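Ludoteca Curneo: cambios en el rincón de la tienda

El rincón de la tienda vuelve a abrir con material repuesto. Se han incorporado 50 piezas de comida de juguete, y las que estaban rotas se han retirado. Las bolsas de tela siguen en la lavandería hasta agosto, así que por ahora la compra se lleva en bolsas de plástico.
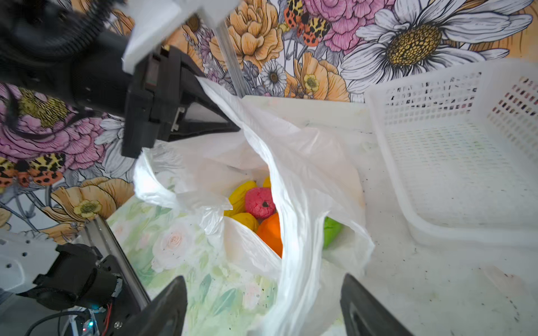
El préstamo a domicilio funciona igual que antes: un lote por familia, durante 11 días. La fruta se entrega suelta dentro de la bolsa — la roja, las amarillas, la naranja, todo junto — y conviene devolverla del mismo modo. Las cestas blancas caladas se quedan en la sala y no entran en el préstamo.

Los lotes se recogen en el mostrador de la calle Carhuamaca con el carné de socio. Quien lo haya perdido puede pedir un duplicado allí mismo.

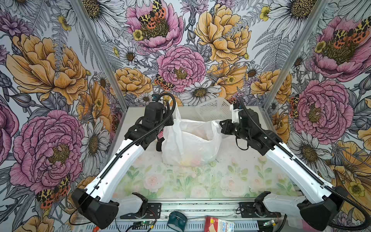

Si falta alguna pieza al devolver el lote, basta con avisar; no se cobra nada por la primera. Las bolsas de plástico también se devuelven, porque se usan de nuevo. Para reservar, indiquen el número de lote y el nombre de la familia.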